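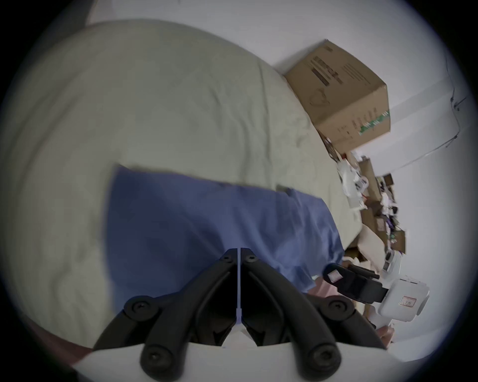
Visit to Sasden, Dellwood office
Thursday, April 7, 2022

Sasden collects hand-held gripper recordings for companies that train robots to do housework. I spent the morning with the Dellwood group, which works in furnished rooms and lived-in homes and has no robot arm on the premises.

A collector holds one gripper in each hand and does the chore with those alone. Each gripper has two black fingers on a white body. On the day's list was cloth handling on a bed, and the collectors were working with a flat blue cloth on top of a pale duvet. Boxes and clutter on the floor stay where they are. The client, Bettencourt, wants rooms as people leave them.

An attempt is one recording. The collector starts with the fingers nearly closed over the cloth, does the task, and stops. Fumbled attempts are kept and tagged. The cloth set stood at 2,821 recordings when I arrived, and 1,027 of those were made on beds.

I was given a turn. Picking up one layer of cloth without pinching the duvet under it is hard, and my first 2 tries were tagged as failures.

Checking is done in the next room on software called Stamevmont. It was slow that day, and we left for lunch before my tries had loaded. The next visiting day is in November.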